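Some notes from collecting cloth examples for our learning system. I write them as short posts because several people asked me how the work looks in daily life. **1/**

---

We are a small team. The project is called Suvton, and the goal is simple to say: a machine should take a piece of cloth and put it where it belongs. My part is the examples. I hold the grippers in my hands, I do the task, and the recording becomes one example. **2/**

---

Before the first recording I open and close both grippers all the way. If I forget this, the opening width in the data can be shifted, and I will find it only in the evening when I check the plots. It happened to me in July and I lost 31 examples. **3/** 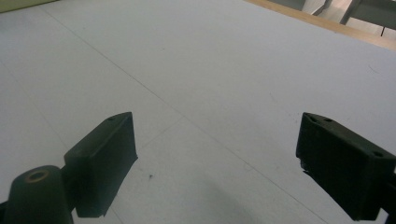

After that I write the session name, the task name and my initials in the log. Valentyna Karpenko made this log for us. It is a plain text file and it has survived three "better" tools. **4/**

---

Cloth is harder than cups. A cup has the same shape every time. A cloth has a new shape after every touch, so one example teaches the model less than you would hope. For cups we stopped early. For cloth our target is 4,000 examples and I am not sure it is enough. **5/**

---

My rule for the start: I drop the cloth, I do not arrange it. When I arrange, my hands make the same nice heap again and again, and the model learns my heap. Our first model, Vener, was very good with my heap and very bad with the heap of my colleague. **6/**

---

I also change the place of the drop. Near, far, left, right. I have a small list of start places and I go through it in mixed order. **7/**
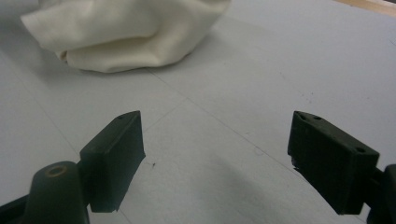 Another rule is about speed. A person wants to be fast, and after an hour the hands become fast without asking. Then the pinch happens in a very short time and the model has few moments to learn from. I try to move as if I carry a full glass of water. **8/**

---

Failed tries. For a long time I deleted them. Now I keep them if I corrected the mistake in the same recording, for example when the cloth slips and I take it again. These are useful, the model must also know how to recover. If I stopped in the middle, I delete. **9/**

---

We work in blocks of 15 examples, then a pause. In the pause I look at the last recording from each camera. I look for three things: is the time the same in all of them, is the grip visible, did my sleeve cover something important. **10/**

---

With two hands there is one more problem. My right hand likes to do everything and the left hand only waits. So I made some tasks where the left hand must take the cloth first. It felt strange for the first days, now it is normal. **11/**
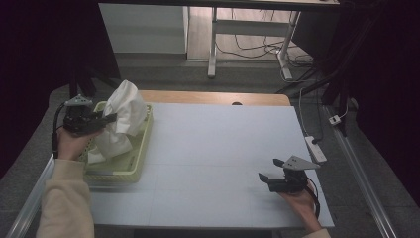

**Do you need special training to record good examples?**

For the hands, one day of practice is usually enough. Learning to notice your own habits takes longer, and for this it helps when another person watches your recordings. **12/**

---

About labels: we write one short sentence for each example, such as "put the cloth in the basket." We had a discussion if the sentence should always be the same. We decided to use 4 versions of each sentence and choose one by chance. Sawatzky, our training script, does the choosing, so I don't need to think about it. **13/**

---

A small practical thing. Cables pull on the wrist more than you expect. I let them hang with a loose curve, and I check that they are still loose after each pause. My wrist says thank you. **14/**

---

Next I want to try thicker cloth and also two cloths at the same time. The upload goes through Grokbridge, and it is slow with long recordings, so probably I will cut the two-cloth task in parts. If you do similar work and have a better way to upload, please write to me. **15/**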